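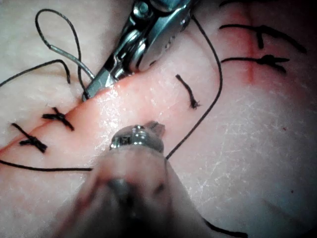 When our training room at Wonosgate received the money for its first year of robotic suturing, I was the person who had to make the shopping list. The robot was already decided by others, so this review is about the smaller purchase which I underestimated the most: the practice pads. We bought the Skarnow synthetic skin pad and have used it since February. It is a soft, pale pad and you sew on it with the robot arms as you would sew on skin. What I like first is that the edges of a cut behave in a believable way. Pressed together, they come up in a raised pinkish ridge along the wound, and a trainee can see at once if the two sides meet or if one side is climbing over the other. The interrupted stitches across the cut stay where they were tied, with the knots easy to inspect, and this matters when another person must check them later. The surface is less perfect. There are fine white lines in it, like the crackle on an old plate, and I asked the supplier if this is a fault. The answer was that it is only cosmetic. I have no way to prove the opposite, but for this price I would prefer a clean surface.

About the price. A box costs 63 pounds and contains three pads. At first I calculated one pad per trainee per month, and this was my mistake. A pad has room for several cuts, but the good area is in the middle, where the light is best and where both arms can reach without an uncomfortable angle. When the middle is finished, people start to sew near the sides and they complain, with reason. My colleague Carolina Caldeira suggested to turn the pad and put the fresh part in the centre. This helps, and we now do it always, but you still need more pads than the brochure makes you believe. My advice is to plan for two pads per trainee per month in the beginning, and to reduce it when people become calmer with the instruments. Beginners pull too strongly on the thread, and the pad pays for it.

We keep 400 pounds in the yearly plan for thread and needles alone. I know other training rooms which forget this line completely and then borrow from the hospital stores until somebody gets angry. We use black thread on purpose. On the pale material it is very easy to follow, also on a screen, and a loop in the wrong place is noticed before it becomes a knot. I tried a blue thread for a short time and did not find a good reason to continue with it.

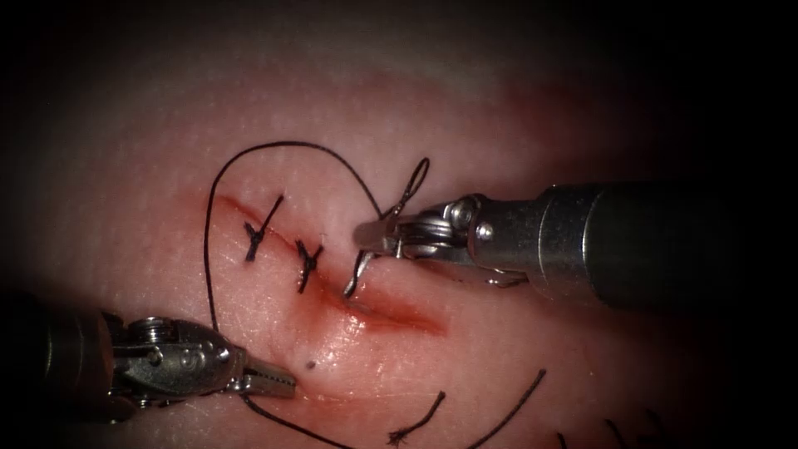 The pad holds the needle well. With the robot you cannot trust your fingers to feel the resistance, so you depend on your eyes: how the material lifts before the point goes in, and how it closes again behind the curve. The Skarnow pad lifts a little and then gives way, without the rubber feeling of the cheaper ones. We compared it with the Hurkine pad, which is less expensive and thicker. The Hurkine is good for learning to drive the needle through, but its edges are stiff and they do not come together nicely when you tie. Ermelinda Sequeira, who teaches the second group, still prefers the Hurkine for the first sessions, and I think she is right if the budget is tight. Buy a small quantity of the cheap pad for the first sessions and the better one for the rest.

Some things I would like the manufacturer to improve:

The pad has no holes or clips for fixing it. We use double-sided tape, and the tape is one more thing to order.

The red colour at the cut can spread a little into the material beside it. It does not disturb the exercise, but trainees ask if they have done something wrong.

The storage instructions are printed only on the outer box. We threw the first box away and then we had to write an email to ask.

Cut thread ends stay on the surface. This is true for all pads and I do not blame Skarnow for it, but put a pair of tweezers on your list, and ask each person to clean the pad before the next one starts.

Delivery was in order. The first parcel came on time and the second was late by one week, which cost us a session. I keep now one closed box in the cupboard and I reorder when I open it. If you are planning a whole year, ask for a fixed price in writing. Ours was agreed for the year without much discussion, and I suspect I could have asked for a discount also.

One more point for those who make the budget before the robot arrives: do not order all the pads at the same time. The box gives a date for best use, and our installation was delayed, so the first boxes were getting old while we waited. They were still usable, a bit drier to the touch I would say, but I did not enjoy to watch the calendar.

I would buy the Skarnow pad again, and I have already put it in the plan for next year, with the Hurkine beside it for the beginners. Four stars from me. The missing star is for the fixing and for the white lines.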